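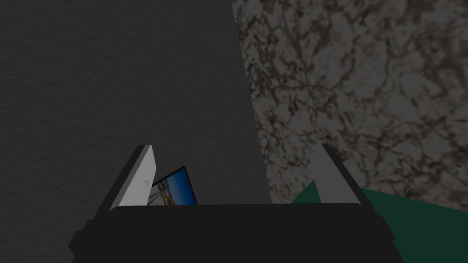

Wrist view in the sim, fingers open, small picture card between them.

Brulteo sim pack for two-finger grippers. Rendered rooms, rendered props, wrist camera view as standard. Runs on your own machine, no hardware needed. Version 2 out now.

What you get:
37 rooms, mixed surfaces (marble, stone, wood edging, plain matt walls)
1,000 start positions, shuffled or fixed, your choice
Thin flat props incl. cards and framed pictures, the awkward stuff
Finger gap, grip force and camera tilt all set from one file

Lighting is dim and even out of the box. Can be turned up, see settings sheet. Shadows are basic, we know, better ones due in March.

Thin props are the reason most people buy this. Cards slip, tip over, go behind a finger so the camera loses half of them. Good practice for your grasping code before it goes near a real arm. Start with the fingers wide and close slow.

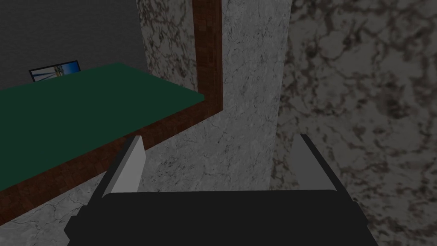

Green-topped table with wooden edge, framed picture at the far side. Gripper empty.

Same room can be loaded from differnt start points, near or far from the prop. Low starts are harder, the table edge gets in the way. Use the fixed list if you want to compare runs.

Licence covers one lab or workshop, 11 seats. More seats on request. Updates free for the life of version 2. Rooms are not sold seperately, sorry.

Orders and invoices: Maarja Urbonaitė
Set-up help: Tõnu Mets, send your log file with the first message please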